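Print this page | E-mail this page

Miklós Kocsis oversees the shared tool sets at the Nistitstead workshop. Members borrowed them 1,570 times last year.

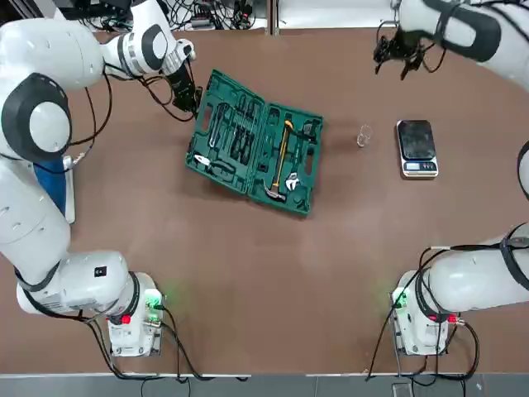
Page last updated: August, 2:12 p.m.

"Every tool has a slot," he said. "An open box tells you what is missing." 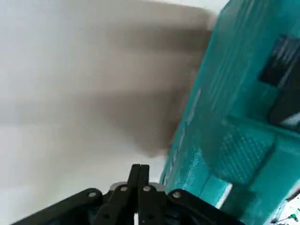 Textured panel on the teal plastic.

Mr. Kocsis asks that cases be wiped before return – inside and out.

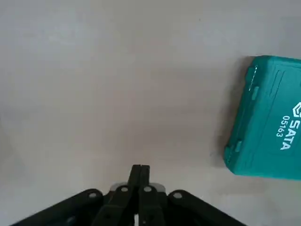

"Grit gets into the slots, and then the lid will not shut," he said.
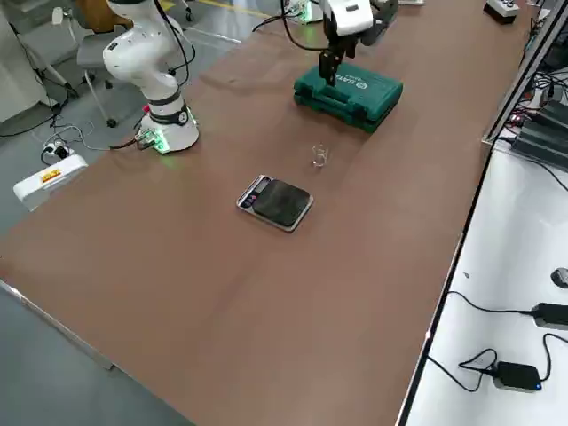
Returns are checked at one table. Members often leave other work on it, and a scale and a glass beaker may share the surface with the green SATA case. "I ask for space for the lid," he said.

Comments (2)

Kun: Are the pliers lent separately?

Nokberg: No, whole sets only.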